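Section 5. Sorting small parts at the table

Before you open the Heklow parts kit, clear a plain, light-colored tabletop and wipe it down. Small parts are easy to lose on a patterned surface.

1. Place the table lamp so the light is soft and even across the work area.

2. Leave open space in the middle of the table and set out only the items you need for this section.
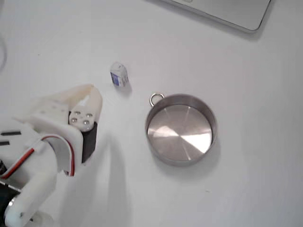 3. Open one bag at a time. Check the part number on the bag against the packing list. Bag 747 holds the spare rings and is not needed until Section 6.

4. Set a shallow metal container near the center of the table, within easy reach.

5. Put parts into the container from a low height. Parts dropped from higher up can bounce over the rim.

Note: Do not mix parts from the Marras and Prillonetti kits. The threads look alike but do not match.

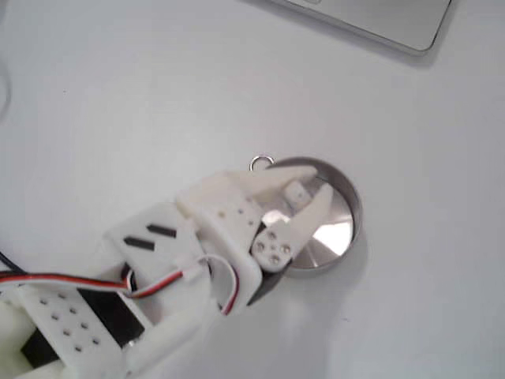 Figure 5-2. Round stainless-steel container on the tabletop, with a small wire ring at the rim.

6. When a bag is empty, fold it and keep it with the packing list.

CAUTION: Small parts are a choking hazard. Keep them away from children and pets.

CAUTION: Do not heat the container or use it for food.

To order replacement bags, write to Ornella Leone at the Ikon parts desk and give the bag number. Bags are sold in packs of 40.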